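Chapter 6
Showing the Task

6.1 Demonstration by hand

A robot can be taught to fold by writing rules for it, but cloth rarely obeys them. Most groups now record a person doing the job. At Skoltance, Asmaa Benjelloun's team collected 427 demonstrations of folding throws and towels, all filmed from head height. Each lasted 20 seconds or less.

Flat hands matter at the end of a fold. They square the layers, and they stay in view of the camera.
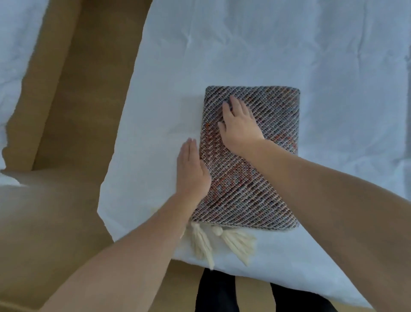 6.2 Demonstration by remote control

With remote control, the operator moves a pair of handles and the robot's arms follow. The recording then holds the robot's own joint positions, so no conversion from human hands is needed. It is slower work. The same team managed 244 usable recordings by this method, and we compare the two sets in Section 6.4.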